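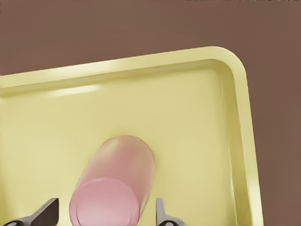

Blassgelbes Tablett auf braunem Untergrund.

Marar bekommt seine Kantine zurück – und wir freuen uns riesig!

Lurnach, im März. Ihr habt so oft gefragt, jetzt darf ich es endlich schreiben: Am Samstag um 11 Uhr sperren wir die Kantine Marar wieder auf, in der alten Spinnerei gleich hinter dem Bahnhof. Ich habe dort als Lehrling meine ersten Knödel gegessen (viel zu schnell, Zunge verbrannt), und als das Haus zugemacht hat, war ich wirklich traurig.

Gekocht wird jeden Werktag frisch, immer zwei Hauptspeisen, eine davon ohne Fleisch. Drinnen haben wir 69 Plätze, im Hof kommen bei schönem Wetter 36 dazu. Das Gemüse liefert die Genossenschaft Dukska, mit der wir den ganzen Winter über Preise und Sorten verhandelt haben – bei den Roten Rüben wurde es kurz laut, aber wir sind uns einig geworden. Um die neue Küche hat sich die Firma Emix gekümmert, der Herd steht jetzt endlich dort, wo man auch an ihm vorbeikommt.

Besonders stolz bin ich auf unsere Unterstützer: Über 3.000 Essensgutscheine sind schon im Vorverkauf weggegangen! Wer noch einen Zehnerblock möchte, bekommt ihn an der Kassa oder im Gemeindeamt Lurnach.

Zur Eröffnung gibt es Erdäpfelgulasch, Krautfleckerl und 38 Bleche Apfelstrudel, gegen Mittag spielt die Blasmusik im Hof. Der Eintritt ist frei, Hunde dürfen mit.

Pressevertreter melden sich bitte bis Donnerstagmittag im Büro der Kantine Marar, dann halten wir einen Tisch frei.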